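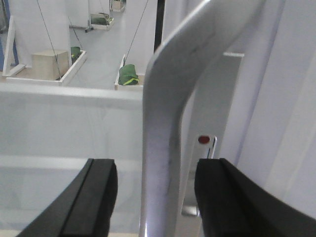 *Gripper at the white rail, trays with the green bags behind. 10th May.*

**Subject:** Re: [floor-automation] Two months of the arm on the tray line, how are people finding it?

Hi all,

Ilham asked for news from our side and I have plenty, so get a coffee. I'm at the Radebe site, on the kitting floor, where we put together the field bags before they go out to the service crews.

On the first version of the rollout, Ilham Lahlou wrote:

> We go live at Prarnumska with one arm in June and my packers are asking me things I can't answer. Do they still pack? Who stops it when it gets something wrong? Does the shift get longer or shorter? The supplier deck is all cycle times and I'd like to hear from somebody who stands next to one. Also, does anyone still do the rail work by hand?

Yes, they still pack! What goes into a bag is decided and checked by a person, same as before. The fetching and moving is what went to the arm, and that was the part my shoulders complained about. We have 60 bags on an ordinary shift and I used to walk every one of them across the floor. Now I set up the trays, watch the first few go, and then get on with the returns bench, which was always the job we left until everyone was tired.

The rail work is the bit I'm most excited about. The arm has to close on the white curved bar with a finger on each side of it, and in April it was hopeless. It came in too far to the right and Ronaldo Amaral had to keep correcting it from the teaching handset. He and Lihua Xiong spent a week going through the approach with it, trying a slower close, then a different angle, then a slower close again. Last month it got 479 clean grabs out of 666. I know that won't impress the Pivico people on this list, but we started from nearly nothing and I was cheering at the screen.

On who stops it: whoever is nearest. We made that a rule on the first morning and I'd ask for it in writing if I were your packers. You don't need a supervisor and you don't fill in a form until the end of the shift.

Shift length hasn't changed, still 8 hours. What did change is the order of the day. We used to pack in one long block and now it's in bursts, with gaps while the arm catches up. Some of us love that. Érica Prado doesn't, she says she loses her rhythm, and she has gone back to doing the mixed orders by hand, start to finish. That works fine and she's faster at them anyway.

One thing I'd do differently: put the packers in the room when the tray positions get decided. Ours were set from a drawing, and we moved them twice in the first week so people could reach them without leaning.

Lihua keeps the notes on the Wamon settings and is happy to send them, just write to her off list. And Ilham, if two of your packers want to come and spend a morning with us before June, please bring them. I'll show them the handset myself.

Zhuoran Ren
Kitting, Radebe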